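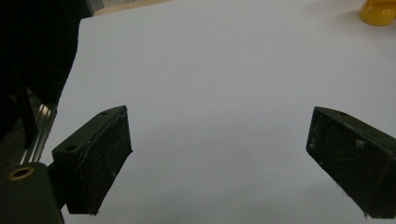
Matte black, with scuffs, pale specks and a few thin white scratches.

Thread on matte black finishes in kitchens and bathrooms, and how they wear. I fit and refit door furniture for a living, and black is now most of what I get called back to.

A matte surface is rough at a very small scale. It scatters light in all directions, so you see no clear reflection. Rub it and you flatten the high points. The flattened patch reflects more, and on black it reads as a shiny spot.

You can't polish a shiny spot out of a matte finish. Polishing makes it bigger. The same goes for cream cleaners and the green side of a washing-up sponge.

Pale scratches come in two kinds. Either the coating has been cut and you are looking at what is underneath, or something softer has rubbed off on top of it. Rings, keys and pan bases do the second very well.

Test: damp cloth, one drop of washing-up liquid, light pressure, ten strokes. If the line fades it was a deposit. If it stays, let it dry fully before judging, as water hides a fine scratch on a dull surface.

Finishes I meet most often: powder coat, wet spray paint, anodised aluminium, PVD on brass, and plastic coloured all the way through. They look much alike in a catalogue and age quite differently.

Powder coat is thick and tolerates knocks on flat areas. It is weakest at sharp corners, where it pulls thin as it cures. Look at the arrises of any cupboard handle after a year of use.

Anodising is hard but thin, and black anodising can drift towards bronze or purple in strong sun. Strong alkaline cleaners will strip it. Oven cleaner is the usual culprit on handles near a cooker.

Solid plastic hides deep scratches fairly well if the colour goes right through. Light scratches can still show white, because the torn surface scatters more light than the rest. A bit of warmth sometimes helps. I wouldn't take a heat gun to a customer's kitchen to find out.

Last job: 84 Keveck bar pulls in a shared house, Skidura powder coat, all fitted in December. The utility room ones had gone shiny in the middle third. The ones on the top cupboards looked new. Same batch, same box.

Cause in the utility room was the cleaning spray. It was Ziler, used neat. The label says dilute and rinse. It had been left to dry on the handles twice a day.

Replacements came from Bloxham. Part number ends 206 for the fine texture and I would pick that over the smooth every time. Fine texture has more depth to lose before the shine shows.

Dust is a separate problem. Pale household dust on black has the highest contrast you can get, and plastic builds up a charge when rubbed dry. Dry dusting moves it about and puts some of it back. Use a barely damp microfibre cloth, then leave it alone.

Touch-up pens: fine on an edge, poor on a face. The ink dries at a different sheen from the coating round it. Try it on the back of the handle first and look at it from a low angle with a torch.

Water: keep it under 40 degrees if you are soaking loose parts, and take the screws out beforehand. Limescale on black taps wants weak citric acid for a couple of minutes, then a rinse. Check the maker's sheet for the finish before any acid.

Two things to ask before buying: what is the finish, by process and not by colour name, and can you get single spares in the same texture. If the shop can't answer the first, buy a few extra handles with the order and put them in a drawer.

Brass and stainless wear in a separate thread when I get time to write it up.

Last updated: October 2024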